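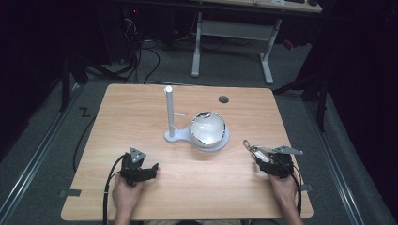 Rapport d'avancement, octobre
Projet Sillus : suivi des plaintes d'épargnants et d'actionnaires minoritaires
À l'attention de Stela Sârbu, fonds Nalari

Chère Stela,

Quel trimestre ! La base est en ligne depuis le début du mois et elle contient déjà 727 dossiers, tous relus par deux personnes avant publication. Nous avions promis d'ouvrir avec les seules plaintes adressées au régulateur ; nous y avons ajouté les renvois d'une administration à l'autre, et c'est là que le travail devient passionnant (et long, vous l'imaginez).

Dépouillement
Nous avons reçu 1 025 courriers et annexes, dont une bonne partie en photocopies de photocopies. Les dates d'envoi, de réception et de transmission sont maintenant saisies dans trois champs séparés. Cela paraît anodin, mais on peut enfin suivre un courrier d'un bureau au suivant et voir combien de temps il a dormi entre les deux. Les pièces sans accusé de réception portent la mention « date non établie » et restent hors des calculs de délai.

Le dossier Cozma
Les anciens actionnaires de Cozma nous ont confié leur correspondance complète au sujet des comptes consolidés et des prêts accordés à la filiale Stulla. Nous avons reconstitué la chronologie jusqu'à la demande d'inspection. Il manque encore 2 annexes, réclamées au greffe, et le procès-verbal de l'assemblée où les prêts ont été approuvés. Tant que nous ne l'avons pas, la fiche reste en accès restreint. La société a été invitée à répondre et son conseil a demandé un délai, que nous avons accordé.

Demandes d'accès
Sur les 60 demandes de documents déposées, les premières réponses arrivent et plusieurs sont bien plus complètes qu'espéré ! Les refus invoquent presque toujours le secret des affaires. Nous préparons un modèle de recours commun, que les associations partenaires pourront reprendre tel quel.

Budget
Les dépenses suivent le plan, sauf la numérisation, plus chère que prévu. Nous souhaitons y affecter le reliquat de la ligne « déplacements », avec votre accord écrit.

Prochaine période
Ouverture de la recherche par société, mise en ligne du guide du plaignant, puis reprise des dossiers d'assurance laissés de côté au printemps. Le tableau des délais par service vous parviendra séparément, avec les pièces comptables.

Bien à vous,
L'équipe Sillus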